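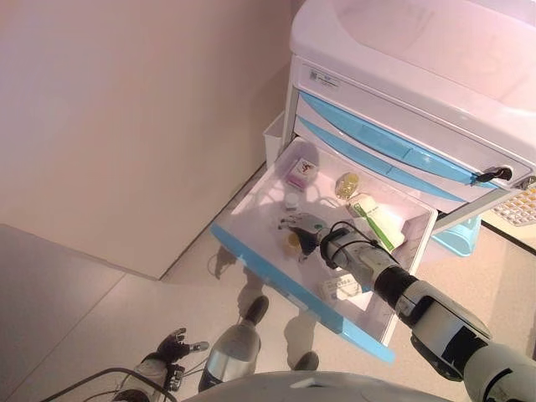

Mehrfingerhand am rechten Arm über der geöffneten obersten Schublade eines Medizinwagens.

Arkamer H9 - Mehrfingerhand für Arm- und Humanoidmontage

Artikelgruppe: Greifer und Hände
Hersteller: Arkamer
Ausführungen: links, rechts, Paar
Lieferstatus: auf Anfrage
Stand der Angaben: 2019-06-28

Kurzbeschreibung

Die Arkamer H9 ist eine elektrisch angetriebene Mehrfingerhand für das Greifen kleiner und mittelgroßer Gegenstände in engen Behältern, Fächern und Schubladen. Sie wird am Handgelenkflansch verschraubt und über ein einzelnes Kabel mit Strom und Daten versorgt. Das Kabel tritt am Handgelenk aus und wird in einer freien Schlaufe zum Unterarm geführt. Bei Armen mit Hohlwelle kann es auch innen verlegt werden, dafür ist der Adapter A2 nötig.

Wir führen die H9 seit Januar im Programm. Vorher haben wir sie in unserem Vorführraum gegen zwei andere Lösungen getestet: den Parallelgreifer Cruickshank P4 und den Sauggreifer Lammont V. Die Ergebnisse stehen weiter unten.

Technische Daten

Aktive Gelenke: 9
Griffarten ab Werk: 4 (Spitzgriff, Seitgriff, Zylindergriff, flacher Griff)
Länge ab Flansch: 183 mm
Schnittstellen: CAN, RS-485
Versorgung: 24 V Gleichspannung
Fingerkuppen: wechselbar, gesteckt und gesichert
Kraftmessung: über den Motorstrom, optional Sensoren in Daumen und Zeigefinger
Farbe: Schwarz

Maßzeichnung und Anschlussplan schicken wir auf Anfrage als PDF.

Vergleich am Verbandswagen

Für den Vergleich haben wir einen Medizinwagen mit Schubladen gewählt, weil mehrere Kunden aus der Labor- und Klinikausstattung danach gefragt haben. Die Aufgabe: Artikel einzeln aus der obersten Schublade nehmen und auf der Ablage des Wagens absetzen. In der Schublade liegen Faltschachteln, ein kleines Fläschchen aus bernsteinfarbenem Material, ein durchsichtiger Beutel und eine bedruckte weiße Karte oder ein Etikett. Die Teile liegen nicht sortiert und zum Teil schräg zur Schubladenwand. Die Schublade wird vor jedem Durchgang ganz ausgezogen.

Die Versuche hat Rogério Xavier aufgebaut, ausgewertet hat Lewis Niven. Träger war in allen Fällen derselbe zweiarmige Roboter auf Beinen, Steuerung Unness C2. Gegriffen wurde mit dem rechten Arm, der linke hing während der Durchgänge seitlich herab.

Fläschchen: Die H9 greift von oben mit gespreizten Fingern und schließt dann im Zylindergriff. Das ging auch, wenn das Fläschchen lag. Der Cruickshank P4 braucht die richtige Drehlage und stößt bei liegenden Flaschen nahe der Wand mit dem Gehäuse an. Der Lammont V hält auf der Rundung nicht zuverlässig.

Faltschachteln: Alle drei Lösungen sind geeignet. Am schnellsten ist der Lammont V, sofern die Oberseite glatt und die Schachtel geschlossen ist. Die H9 ist hier die langsamste Variante. Wer nur Schachteln handhabt, braucht keine Mehrfingerhand.

Beutel: Mit der H9 im Spitzgriff brauchbar, wenn eine Kante absteht. Liegt der Beutel flach auf, schiebt die Hand ihn vor sich her. Der P4 hat das gleiche Problem. Der Lammont V hebt den Beutel an, verliert ihn aber, wenn die Folie Falten wirft.

Karten und Etiketten: Mit der H9 ohne Zusatz nicht zu empfehlen. Mit den Nagelkuppen N2 (siehe Zubehör) geht es, verlangt aber eine genaue Anfahrhöhe. Am besten war hier wieder der Sauger.

Verkleidung und Schubladenrand: Die Finger der H9 geben beim Anstoßen nach. Leichte Berührungen mit dem Schubladenrand lösen keinen Stopp aus. Beim P4 musste die Kraftschwelle der Steuerung angehoben werden, sonst brach der Ablauf zu oft ab.

Hinweise zur Integration

Die Hand verdeckt beim Griff von oben einen Teil des Inhalts. Eine Kamera am Kopf des Roboters sieht das Zielobjekt in der letzten Phase nur noch teilweise. Wir empfehlen, die Lage des Objekts vor dem Eintauchen der Hand zu erfassen und danach nicht mehr zu korrigieren, oder eine zweite Kamera am Unterarm zu montieren.

Die Kabelschlaufe am Handgelenk muss so lang sein, dass sich das Gelenk in beide Richtungen voll drehen kann. Zu lange Schlaufen bleiben an Griffen und Schlüsseln hängen. Bei Wagen mit Schloss an der Front den Schlüssel in die Kollisionsumgebung aufnehmen oder abziehen.

Bei Betrieb mit der Unness C2 ist die Firmware ab Version 4 erforderlich. Ältere Stände erkennen die H9 zwar, geben aber die Motorströme nicht aus. Für andere Steuerungen gibt es eine Bibliothek in C++ und Python.

Die H9 ist nicht für den Einsatz am Patienten zugelassen und nicht sterilisierbar. Die Oberflächen können mit einem feuchten Tuch gewischt werden. Alkoholische Mittel nur an den Kuppen verwenden.

Lieferumfang

Hand H9 in der bestellten Ausführung
Anschlusskabel
Flanschring mit Schrauben
Ein Satz Standardkuppen
Prüfprotokoll
Kurzanleitung deutsch/englisch

Zubehör

Adapter A2 für Hohlwellenarme
Nagelkuppen N2, Satz für eine Hand
Weiche Kuppen für Glas
Sensorsatz Daumen/Zeigefinger - nur ab Werk, Nachrüstung nicht möglich
Schutzhandschuh, dünn

Leihstellung und Vorführung

Eine rechte Hand steht als Leihgerät zur Verfügung, die Leihdauer beträgt zwei Wochen. Der Sensorsatz ist beim Leihgerät verbaut. Eine linke Hand können wir derzeit nur im Vorführraum zeigen. Eigene Teile bitte vorab schicken, möglichst in der Verpackung, in der sie später auch gegriffen werden sollen. Für die Leihstellung brauchen wir Angaben zu Arm, Flanschbild und Steuerung.

Fragen zur Technik beantwortet Lewis Niven, Termine vergibt Rogério Xavier. Preise auf Anfrage, Paarpreis bei gleichzeitiger Bestellung von links und rechts.

Ähnliche Produkte

Cruickshank P4, Parallelgreifer elektrisch
Lammont V, Sauggreifer mit integrierter Pumpe
Unness C2, Steuerung für Arme und Hände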